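Zamirura Help > Home & Desk > Tables and surfaces

Seam and scuffs on a pale two-panel table

Asked by Drikitz, September

I have a cream tabletop made from two panels pushed together. There is a thin line where they meet and the surface has picked up small gray scuffs. A piece of clear tape is also stuck near the front edge. Dish soap did nothing for the scuffs. Can I clean this up without dulling it, and should I fill the seam? I paid 149 for the table, so I don't want to replace it. Small stuff lives on it: a toy drumstick, a green dinosaur keychain, a little spatula, a black slotted metal stand.

2 answers

Answer from Swai (accepted)

Leave the seam alone. Filler cracks the first time you move the table.

For the scuffs, use a damp melamine sponge and almost no pressure. Try a corner first. Wipe with plain water after and dry it. For the tape, warm it with a hair dryer on low for 2 minutes and peel it back flat. Rub off any glue with a little cooking oil, then soap.

Put felt dots under the metal stand. A bare metal foot will mark a light top if it gets dragged.

Pale two-panel top, small things along the back and the stand in front of them:

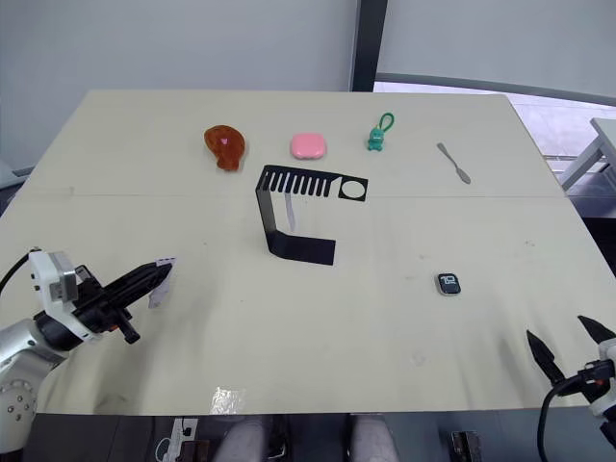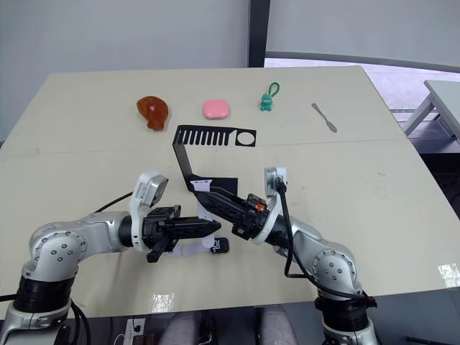

Answer from Wodosent

pencil eraser worked on mine. the white kind, pink ones can smear. didnt try it on tape

Related questions

Getting glue off a laminate shelf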